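Spent the day swapping grippers on the two-arm setup at the Kemville shop. Short thread on how the Szalai fingers compare with the Jovell ones.

Same task for both: phone, charging cable, power strip. Each set gets 20 tries at the plug and 20 at the phone.
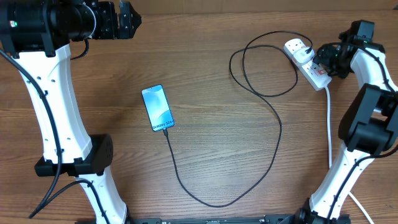 Phone on charge, one gripper by the power strip.

Szalai first. Good on the phone, 2 drops. On the plug it got 13 out of 20. Most misses were the plug turning in the fingers on the way out.

Jovell did better on the plug and worse on the phone. It closes slower too, and you feel that over a long session.

Viktória Dobos asked about the controller. Same Plurkent unit for both, same gains, running at 100 Hz.

Cable slack matters more than I expected. With a big loop on the table the plug pulls sideways less.

Jovell stays on for now. Chathurika Liyanage is cutting new pads for the Szalai set and I'll rerun the plug with those.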